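Treloar Community Help – Household and Storage

Sorting small items into a shallow box on a shared table

Posted by Norkodby Resident 1240
Category: Household – Small storage
Status: Open to further replies

I am seeking advice on the management of small household articles that do not belong to any particular drawer. Our residence has one table, used for meals, correspondence and repairs, and it is kept covered with a cloth at all times. Small articles collect on it during the week. At present they are placed in one open cardboard box so that the table can be cleared before the evening meal.

The arrangement is satisfactory for clearing the table but poor for finding anything afterwards. Food jars, clips, a torch and various small containers end up in the same box. I would be grateful for guidance on the following: whether an open box is suitable for this purpose, whether food should be kept in it, and how often it should be emptied. I would prefer not to purchase a cabinet. The household has two adults and one child of school age.

3 replies

Catinca Bogdan
Member, Household section – 105 replies

An open box is suitable, provided that it is treated as a place of transit and is emptied on a fixed day. In my own household the day is Thursday, when the recycling is also put out. The following procedure has served us well for several years and may be adapted as required.

Step 1. Choose a shallow box

A shallow box is to be preferred to a deep one. Articles in a deep box settle on top of one another and the lower layer is forgotten. A lid from a gift carton or the lower half of a presentation box is generally strong enough. The walls should be high enough to stop round articles from rolling onto the floor, and low enough that a person seated at the table can see the contents. Printing on the cardboard is of no consequence.

Mine is a green one and lives on the plaid cloth. By the middle of the week it will usually hold a jar, a torch or similar, a clip and several small containers, in no order at all.
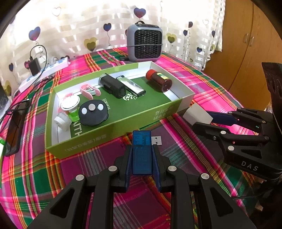 Step 2. Remove food first

Jars should be taken out before anything else and returned to the pantry or refrigerator, according to the label. Check that the lid is fully tightened. A jar left on its side in cardboard may leak, and oil or sauce will soak through the base and mark the cloth beneath. Where a cloth has already been stained, it should be treated before it is put through a warm wash.

Step 3. Separate battery articles

Torches and other articles that take batteries should be switched off and placed together. Those that have not been used since the previous sorting may have their batteries removed. Button cells must be stored out of the reach of children in every case. Used batteries should be taken to a collection point and must not be placed in household garbage.

Step 4. Group what is left

Clips may be fastened along one wall of the box, where they take up no floor space. Small containers with lids should be stood upright and opened, as a good number will prove to be empty. Rolls of tape and similar round articles are best stood against a wall or threaded onto a length of string.

Step 5. Position the box

The box should be kept well clear of any heater, whether or not the heater is in use. Cardboard and cloth are both combustible, and the manufacturer's instructions will state the minimum distance. It should also be kept away from the edge of the table, particularly where the cloth hangs low enough to be pulled.

Vusto
Member

Agree with the above. We use muffin tins inside the box for the little stuff. Works fine, but they rattle.

Veltix 3206
Member, Household section

I would add one qualification to the reply by Ms Bogdan. A weekly sorting is adequate for two adults, but where there is a child in the home I would recommend that the box be checked each evening at 6 pm or thereabouts, when the table is set. The check takes very little time. Any article that has no owner after a month may be offered to a neighbour or donated.

I would also suggest that food be kept out of the box altogether. A tray on the kitchen counter can be set aside for jars and packets, and may be washed, whereas cardboard cannot. When the cardboard becomes soft at the corners it should be flattened and recycled – there is no merit in repairing it with tape.

Members wishing to reply should sign in. Related discussion: Cleaning a woven tablecloth with coloured stripes (thread 1366).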